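Section 4: Your First Walk with the Venora Pilgrim Audio Guide 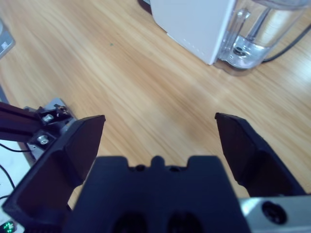 By now your handset should be charged and the map pack for your city loaded, so the pleasant part can begin! This section takes you through a first visit, using the cloister church on our practice route. The steps are the same for every chapel, crypt and baptistery in the pack, so once you've done it one time you'll hardly need these pages again.

Before you go in

1. Stand outside the main door, where the handset can find the sky, and hold down the round key until the screen lights up. Give it a minute or so. Old stone walls are thick, and the handset gets its bearings much faster out in the open.

2. Choose your language, then choose Short Visit or Long Visit. The long one has 14 stops and wanders happily into the side chapels (the tomb carvings are at stop 9, and many of our walkers say they could have stayed there all afternoon).

3. Plug in your earphones and play the welcome message. Set the volume now, while you can still hear the street.

Caution: The handset will play through its own speaker if the earphones come loose. Please turn on Earphones Only in the Sound menu before entering any building where a service may be under way.

Inside the church

4. Walk to the first stop and type its number, then press Play. The recordings were written and read by Eugénie Besson, who takes her time, and we'd encourage you to take yours.

5. To hear more on a subject, press the star key when you hear the soft bell. You might get the story of a reused Roman column, or a few words on how pilgrims once moved from one shrine to the next. Press the star again to come back to where you were.

6. If you want to sit quietly for a while, press Pause. The handset keeps your place for the rest of the day, even if you switch it off and go for lunch.

Note: Stop 6 is down a flight of worn steps. If you'd sooner stay upstairs, press Skip and the directions will take you around by the north aisle.

Note: Opening hours printed in the booklet change with the church calendar, so do check the notice on the door.

If you get an error

Code 410 means the recording for that stop is missing. Go back to your lodgings, connect to the internet and load the map pack again.

Code 3725 means the handset has lost track of which building you're in. Go back outside, wait for the small green dot, and start over from step 1. Your place in the tour won't be lost.

When you're done, hold the round key until the screen goes dark and wind the earphone cord loosely before putting it back in its pouch. Section 5 covers sharing one handset between two listeners.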